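Kitchen Talk > Pantry & Storage > Dried herbs: jars or bags?

Search this board Go

solter_kitchen
I finally moved all my dried herbs out of bags and into little glass jars and I am so happy with it! I can see everything. I had three open bags of oregano, which explains a lot about my grocery bills. Anybody else store theirs this way?

Devia22
Love a jar, but not on an open shelf. Light takes the color out of dill and parsley pretty fast. Mine went tan by May and tasted like hay. Bags in a dark drawer, every time.

solter_kitchen
Mine sit in a cardboard box with the top open, so they get some shade from the walls. Is that dark enough?

nunari703
A box is great! I did that for years before I had a real cabinet. Fold a dish towel over the top and you're set. And I have to disagree with Devia, bags let the smell out. My whole drawer smelled like sage (nice drawer, weak sage).

Devia22
Get thicker bags then :) I've got 40 of them in there and the only thing I smell is wood.

marin_pantry
Jars for me too, the short ones with a narrow neck. You do need a funnel or half of it lands on the tablecloth. I roll up a sheet of paper and it works fine. Put a label on the bottom as well as the lid, because lids get swapped.

nunari703
Seconding the paper funnel! Also leave the leaves whole if they'll fit and crush them when you cook. Huge difference with marjoram, try it once and you'll never buy the powder again.

Devia22
OK, that part I agree with completely. Whole leaves, always.

solter_kitchen
Towel is going on tonight, and I'm doing the bottom labels this weekend. Still team jar, sorry Devia! Look at that green though, I can't get over it. Page 2 of my herb notebook is going to be all about this.

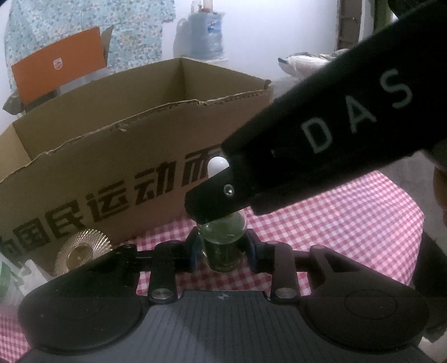
Short glass jar, nice and full, with the box behind it on my checkered cloth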